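Gaston - a little word list of glaze colours
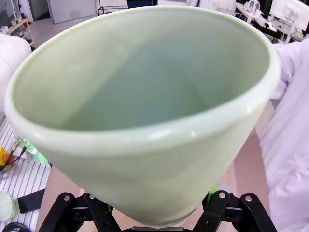
Gaston is a plain text list of 349 names that potters use for glaze colours, each with a short note on how people really say it and what they tend to mean by it. I started it in June after a lovely long argument with Petrică Mocanu over where green stops and blue starts, and it has been growing ever since! Some of the hardest entries are the soft greens. A big mint-green bowl can be almost whitish high on the inside wall and a deeper sea-green down where the walls meet, so which word do you pick? We allow up to 5 names per entry for exactly that reason, and celadon has used all of them.

What's inside

names.txt - one name per line, then a tab, then the note
families.txt - the 13 colour families (green and brown are by far the most fun to read)
sources.txt - who sent in what, with their permission

Spelling is British throughout, so please search for "grey" and "colour".

Known gaps

Reds are thin. Vasilică Lazăr has promised another 30 names for iron glazes and I can't wait to read them. Regional words are patchy too, and a few notes still disagree with each other - I've left those in on purpose.

Adding a name

Send one line in the same layout as names.txt and say where you heard it. Half-remembered names are welcome, just mark them with a question mark.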